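Tilline Desk Project
Progress report to the Pathak Fund, 22 Apr 2022
Prepared by Efa Hughes

We're halfway through the grant and I'm delighted with how it's going. The idea was a simple one: help people who share a worktable keep it usable, with a bit of storage they'd choose to have in front of them. The shared room at Broltley has now been running this way since September, and people have really taken to it!

Spending to date is £1,123 out of the £2,143 awarded. Most of that went on materials and on Hemant Saxena's time at the workshop. The lighting came in cheaper than we'd quoted, and I'd like to talk to you about moving the difference across to storage.

Urmila Dixit has been running the tidy-up sessions, and 7 have taken place so far. They're short and quite lively — everyone brings their usual kit, sets it out and then argues about where it should live. 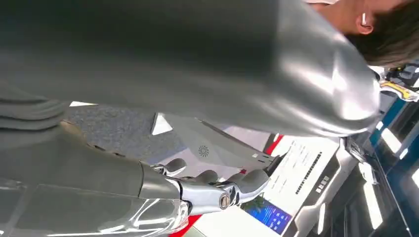
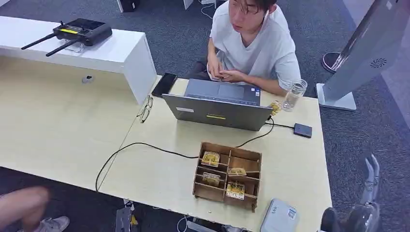

Small storage has turned out to be the part people care about most. Gaurav Saxena drew up the first compartment organiser and we've been trying it on the long tables ever since, with different things in it. The brown one with the little yellow boxes in its cells sits at the front of the table, and it still has compartments to spare, so there's room for the pens and adapters that tend to wander. Cables are the next job. One long black lead loops right across the tabletop and off the front edge, and I'd love to see that run along the back. Glasses and phones need a proper spot as well, and Gaurav is already sketching a shallow tray.

Two things are behind schedule. The labels haven't been ordered (my fault, I kept changing the wording), and the second room at Zurent is waiting for its tables. Ramesh Kandpal has the keys and is happy for us to start as soon as they arrive.

Before the next report we plan to finish the tray, sort out the cable runs and hold the first session at Zurent. You'd be very welcome to come along to that one. Receipts are in the folder I sent Ramesh, and I can forward copies if you need them sooner.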